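Mellham Museum of Everyday History
Young Visitors' Pages

What Is a Mosaic?

A mosaic is a picture or a pattern made by setting many small pieces close together on a surface. The pieces may be stone, glass, baked clay, shell or even broken dinner plates. Each small piece has a special name. It is called a tessera (say TESS-er-uh). When there is more than one, we say tesserae (TESS-er-ee).

People have been making mosaics for thousands of years. Some of the oldest were made in the part of the world we now call Iraq, where builders pushed cones of colored clay into the walls of temples. Only the flat ends of the cones could be seen, and together they made stripes, diamonds and zigzags.

Pebbles, Then Cubes

The ancient Greeks made floors out of smooth pebbles. A pebble floor was strong and easy to wash, but it was hard to make a fine picture with round stones. There were always gaps between them. In time, workers began to cut stone into small cubes. Cubes fit together closely, and this allowed them to show faces, fish, birds and leaves.

The Romans liked mosaics very much. They put them in houses, shops and public baths. A floor by the front door of one house in Pompeii shows a dog on a chain, with words in Latin that mean "Beware of the dog." Visitors still stop to look at it today.

How Is a Mosaic Held Together?

A mosaic needs three things: a firm base, something sticky, and something to fill the gaps. The base may be a wall, a floor or a board. The sticky layer is usually a kind of cement or glue. The filling between the pieces is called grout. Grout is a paste when it is mixed, and it becomes hard as it sets. It keeps dirt out of the gaps and helps to protect the edges of the pieces.

The color of the grout matters a great deal. Dark grout makes bright pieces stand out. Pale grout makes the whole surface look softer. Mosaic makers often test two or three colors on a small board before they decide.

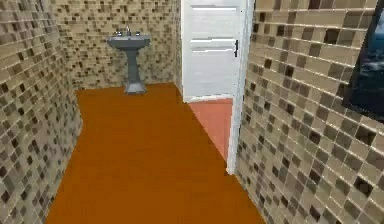
Large and small pieces also give different results. With large pieces, the work goes quickly, but curved lines look jagged, like a staircase. With small pieces, a curve can look smooth. The smallest tesserae used by Roman artists were only a few millimeters wide, and a picture the size of a tea tray could take a very long time to finish.

Mixing Colors With Your Eyes

Stand close to a mosaic and you will notice every separate piece. Walk backward slowly and something changes. The pieces seem to melt into one another, and your eyes begin to blend the colors. A patch of yellow and blue pieces may look green from far away, even though it does not contain a single green piece.

Painters have used this idea too, and so do printers. If you look at a newspaper picture through a magnifying glass, you will find that it is made of tiny dots.

Mosaics That Shine

In some old churches, the walls and ceilings are covered with gold mosaics. The makers placed a very thin sheet of gold between two layers of glass. They then set the pieces at slightly different angles, so that candlelight would bounce off them in many directions. As a person walked through the church, the walls seemed to sparkle.

The Chevalier Floor

Our museum owns one large mosaic, known as the Chevalier Floor. It was made for the entrance hall of the Chevalier biscuit factory and came to us when that building closed. It shows a ship surrounded by a border of waves, and it was lifted in 119 sections, each one numbered on the back. The sections were cleaned by hand under the direction of Huguette Texier, our keeper of floors and ceramics. The work began in October and the ship is now on view in the Lower Gallery. Please do not walk on it. The border is still being repaired.

Make Your Own Paper Mosaic

You do not need stone or glass to make a mosaic. This activity is suitable for children aged 5 and over. Younger children should ask an adult to help with the scissors.

You will need:
Colored paper or old magazines
Safety scissors
A glue stick
A sheet of dark card
A pencil

Draw a simple shape on the card, such as a leaf or a fish. Cut the paper into squares. A shape that fills the page will use roughly 300 squares, so it is a good idea to sort them by color before you begin. Glue the squares along the pencil line first, and then fill in the middle. Leave a narrow gap between the squares. The dark card will show through, just as grout does.

Words to Remember

Tessera — one small piece of a mosaic
Grout — the paste that fills the gaps
Border — a pattern that runs around the edge
Cement — a powder that is mixed with water and sets hard

School groups may book the mosaic workshop at the front desk. Each table seats 8 children, and aprons are provided.

Page last revised 18 December 2005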